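Plostia, Unplugged

Svenja Stöcker recorded the new Plostia album in her kitchen, mostly after 11 at night, when the street went quiet. The band kept 19 songs and threw out the rest — including the single their label, Gralum, had asked for.

"We played them sitting down, with two guitars and no click track," she says. Kai Oltmanns sang his parts in the hallway. On the slow songs you can hear the floor creak. 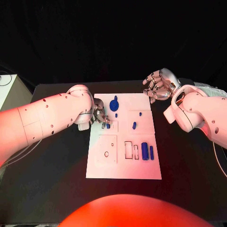 Gralum wanted the creaks removed. Stöcker left them in, and the album comes out in May as a download, with 40 cassettes for sale at the first three shows.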